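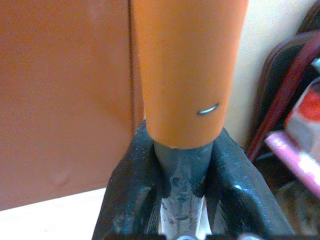 Okay, the garage pegboard thread some of you asked for. I've been at this since October and I finally have things to say. Long one, get a drink!

1/ Starting point: one wall, one workbench from my aunt, and a pile of long skinny things with no home. Tent poles, curtain rods, a paint roller extension, tubes I saved because they were good tubes. You know the pile. Yours is probably behind a door.

2/ My first plan was a big trash can in the corner with everything standing up in it. Do not do this. You reach for the one pole you want and the other 26 come with it. (Yes, 27 poles and tubes total, I laid them all out on the driveway and my neighbor Leobardo came over to ask if I was building a fence.)

3/ What works so much better is sleeves! Short pieces of wide pipe, screwed to a board at a slight lean, and each pole drops into its own sleeve. I got the idea from Catarina Aguiar, who keeps her fishing rods that way, and I have been telling everybody since.

4/ Sizing is the fun part. You want the pole to slide in with a little wiggle. Too snug and you'll be yanking on it with both hands in July when everything swells up. Too loose and it flops over onto its neighbor. I tested every single one before I put in a screw and I'd do it again.

5/ Orange! I am completely sold on orange for anything tube-shaped in a garage. My light is terrible in there, one bulb and a small window, and orange is the color I can find from the doorway without turning anything on. Gray on gray on a gray floor is how I lost a broom handle for most of a year.

6/ Cutting: a miter box and a fine-tooth hand saw. Go slow, turn the pipe a little as you go, then take the burrs off with sandpaper. A clean rim makes me so happy. I ended up cutting extra pieces just for the pleasure of it and now I have a coffee can of orange rings. Suggestions welcome.

7/ Scuffed poles are fine, by the way. I spent a whole evening trying to scrub old paint and scratches off the worst one and it looked exactly the same when I quit. It still holds up a tarp. Into the sleeve it went.

8/ Someone asked about labels. I tried masking tape and it curled up in a week. Paint marker straight on the board under each sleeve has been great so far. Write bigger than you think you need to. I had to redo the whole top row when I found out I couldn't read it from the car side.

9/ Board is plain 3/4 plywood, two coats of leftover porch paint. Screws into the studs, please! Corina Ilie hung hers on drywall anchors and it stayed up for five days. She's given me permission to share that – she wants it to be useful to somebody.

10/ Order matters more than I expected. Tall stuff on the far end, short stuff by the door, and whatever you use every week at elbow height. I had it sorted by color at first and it looked fantastic and I hated using it.

11/ Things that got their own sleeve and probably didn't deserve one: a single crutch, the bottom half of a beach umbrella, a dowel I've moved through three apartments. Things I let go of: four curtain rods that fit no window I have ever lived with. That felt amazing.

12/ Small hardware (clips, end caps, pins) goes in jars on the shelf right above. I used to keep all of it in one drawer and every job started with ten minutes of digging. Now the jar comes down, the cap goes on, the jar goes back up. I am a new person.

13/ Raluca wants to know if it would work in a closet. I think so! Use a narrower board and only one row, and measure with the door shut, then measure again. A mop handle is always taller than you remember.

14/ Next up is the ceiling. There's a gap between the joists that's begging for a rack, and I have two long pipes and a stepladder and a free Saturday. If you've done one, please tell me how far apart you put the supports, and whether you regret anything.

15/ Also still taking ideas for the coffee can of rings. Leobardo says napkin rings. I've sanded two of them and I'm kind of coming around to it.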